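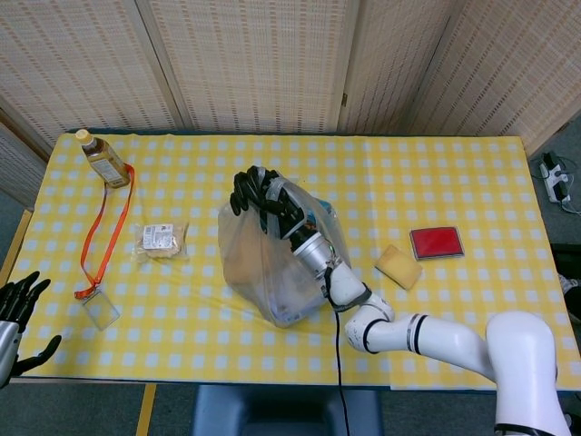 Table clearing with the bagging task under way: one hand on the neck of the bag, the bottle, lanyard, sponge and ink pad still out on the cloth.

Clada household chores trial
Progress report to the Brestby Fund, period ending May

1. Where we are

The fund asked us a plain question at the outset: can a two-armed machine do enough of the small daily work of a house or a shop counter to be worth paying for? At the end of this period my answer is still no, with one or two patches of maybe. I would sooner say so now than let the figures in section 2 be read more kindly than they deserve.

We have worked on the same group of jobs as before: clearing a table, bagging loose items, wiping down, and putting things back where they belong. The arms are run by the Zarkidell control software throughout. The work on folding has been stopped, as agreed in our last exchange, and the hours moved to bagging.

2. Bagging and clearing

We logged 883 attempts at single steps (pick up, place, grip, lift) and 124 attempts at clearing a whole table from start to finish. The single steps look respectable on paper. The whole tables do not. Eight of the 124 were finished without a person stepping in, and of those eight, six were on layouts the system had met before. That leaves two that I would call a fair test passed.

Thin plastic bags remain the worst of it. A bag has no fixed shape, it clings to itself, and the opening is never in the same place twice. The fingers can close on a gathered neck. Getting the bag open again to put the next thing in is another matter, and most of our failed tables end there. Bottles lying on their sides come second, as they roll when touched at the wrong point. Straps and cords come third. The software often treats a loop as several separate objects and goes for the wrong bit.

Sponges are fine. I mention it so that the report has something cheerful in it.

3. Speed

Speed has improved a little, but I would ask the fund not to quote it. The runs were timed from the first movement of the arm to the last, which leaves out the setting up beforehand and the putting right afterwards. Both are done by a member of staff. If the point of the machine is to free that person for other work, their time has to go in the sum. We will time it that way from next period, and the numbers will look worse.

4. Claims made elsewhere

The fund passed on the Kang sales material and asked whether we were falling behind. I have read it twice. It shows tidy tables, rigid objects and short clips, and gives no count of attempts. We could make a clip like that from our own eight good runs. I have written to ask for their failure rate and have had no reply so far.

5. Shop-floor visit

We spent a morning at the Brestby store watching counter staff pack and tidy. They do several of our tasks at once, while talking, and without looking down. They also decide all the time what is rubbish, what is stock and what belongs to a customer. We have no task that covers that kind of deciding, and I think we have been wrong to leave it out.

6. Spending and next steps

Spending is within budget. The money saved on folding will pay for replacement finger pads – the present set wears faster than the supplier led us to expect.

Before the next report we plan to:
– repeat the whole-table runs on layouts the system has not met
– try a stiffer bag, and report it separately from the thin one
– record every time a person steps in, and for how long
– add a simple sorting task based on the store visit

I do not recommend the home trial pencilled in for the autumn. If whole-table results on new layouts have not clearly risen by the next report, I would suggest the fund considers narrowing the work to a single job.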